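Tanlow Street Tenants' Association
Minutes, September meeting
Start 7:05 p.m., laundry room, Tahiri Building

Present: Marisa Testa (chair), Yakubu Omoregie (minutes), residents from both stairwells. Apologies from the Rundberg side, who had a water shutoff.

1. Previous minutes
Approved with one correction. The bike rack deposit was $50 per household, not $95.

2. Heating
Marisa has written to Fimitz again about the radiators on the third floor. They replied that a technician will check the valves before the boiler goes on. Residents asked for a date in writing. Marisa to follow up.

3. Funds
Balance is $1,351. The hallway paint is paid for. No objections to keeping the rest for snow clearing.

4. Recycling
The blue bins are still being filled with bagged trash. Yakubu will put up new signs – large print this time – and ask the hauler for a second cardboard pickup.
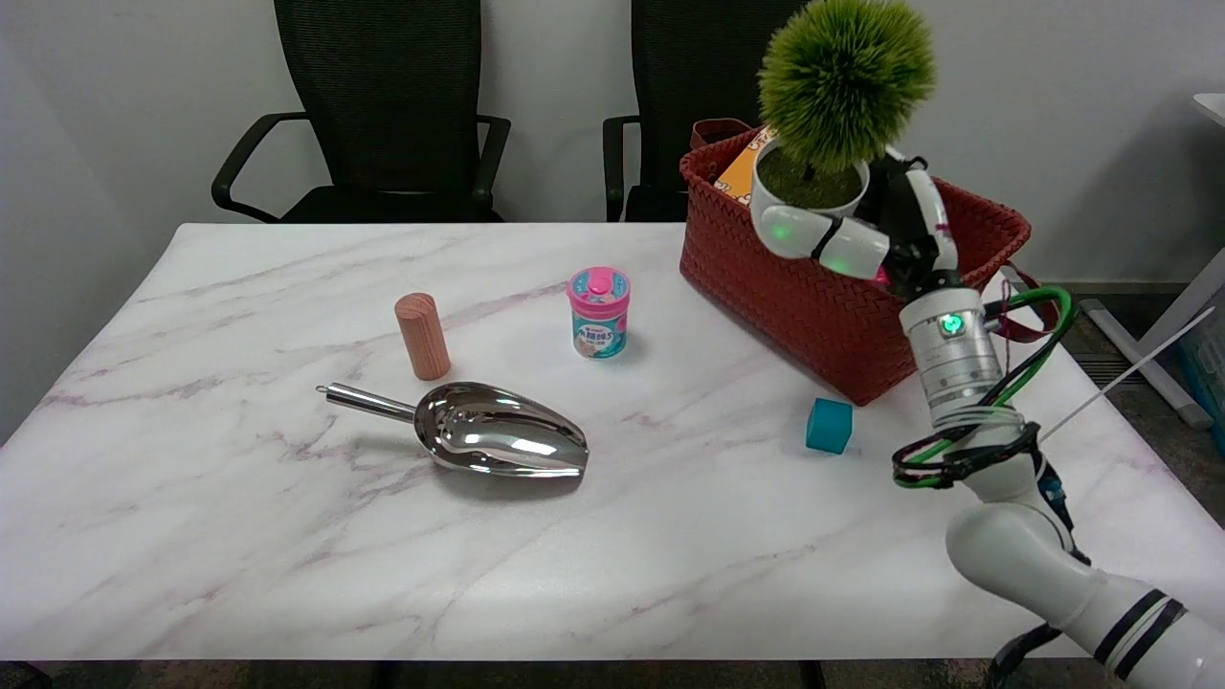 5. Courtyard
The back gate latch sticks. Fimitz has the work order. Agreed to move quiet hours in the courtyard to 10 p.m. until spring. One resident opposed and asked for that to be noted.

6. Other business
Storage lockers: 8 have no name on the door. Owners should label them by the end of the month – otherwise the locks will be reported to Fimitz.

Closed 8:20 p.m. Next meeting in the same room.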